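The tray had been on the counter when Sandrine Delorme signed for the apartment, and the landlord's agent said it could go in the trash with the rest. There was a good deal of the rest. Jars, curtain hooks, a radio without a back. She threw most of it out in September and kept the tray, which was a pale pinkish color and the right size for the shelf by the door.

The blocks came later, in her aunt's boxes. Her aunt had played Premska every winter evening for as long as Sandrine could remember, first with her husband and then with whoever came by. The full set was 62 pieces in a cloth bag. When Sandrine emptied the bag on the kitchen table, only the green ones fell out, and not all of those.

She called her cousin Etach.

"Where's the rest of it?"

"Ko has the whites," he said. "Or he had them. She gave them to him when he moved to Urnis."

"Why would she split up a set?"

"So he'd have to come back and play, I guess."

"Did he?"

Etach thought about it. She could hear him running water, then shutting it off.

"Two times," he said. "Maybe once more when I was away."

She wrote to Ko that night. It took her five tries, because they had not spoken since the business with the car, and every version began by mentioning the car. The one she mailed said that she had the green pieces, that she would like to learn the game properly, and that the spare room had a bed in it. She put the address at the bottom even though it was on the envelope.

Then she cleared the end of the table. She put the tray there and began laying the blocks in it the way her aunt used to, before the first move, when everything was kept to one side and you were not supposed to touch it. She did not have the order right. Her aunt had put them down fast, without looking, while she talked about something else.
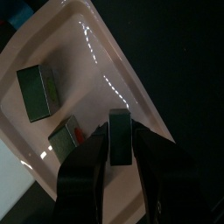

*Green goes first.*

Ko came at five in the afternoon, three weeks after the letter, with one bag and a shoebox tied with string. He was heavier than she remembered and he had shaved off the beard. He looked at the table before he looked at her.

"You've got them lying flat," he said.

"Is that wrong?"

"It's wrong for green."

He sat down in his coat and stood one of them on its end. Then he stopped with his fingers still on it and frowned, and she saw that he did not remember what came next either.

"She used to say a thing," he said. "When she set it up. It was like a rhyme."

"I thought it was a prayer."

"No, it was the order. It told you the order." He said a few words of it under his breath and lost it. "Etach would know."

"Etach says you would."

He laughed at that, one short breath through the nose, and took off his coat. She put water on for tea. When she turned around he had untied the string and was lifting the white pieces out of the shoebox — slowly, each one wrapped in its own square of newspaper.

"Call him," Ko said. "Ask him how it starts."

She dried her hands and went to find the phone.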